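How Do You Shop for a Robot?

Say your town library, the one in Holtow, wants a robot helper. Fun! But first comes a shopping list, and it's longer than you'd think!

Suppose the arm costs $3000. It needs a hand too, so add $1195. Gloves, cables and spare fingertips? Another $749. Now you're at $4944, and you still need a table!

Next, pick a job. Holding a glass under a drink spout can take two hands, so that's two arms to pay for. 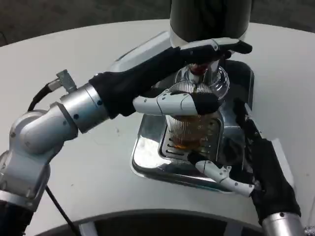
Save some money for repairs, too. Then plan 12 weeks for practice. What job would you pick first?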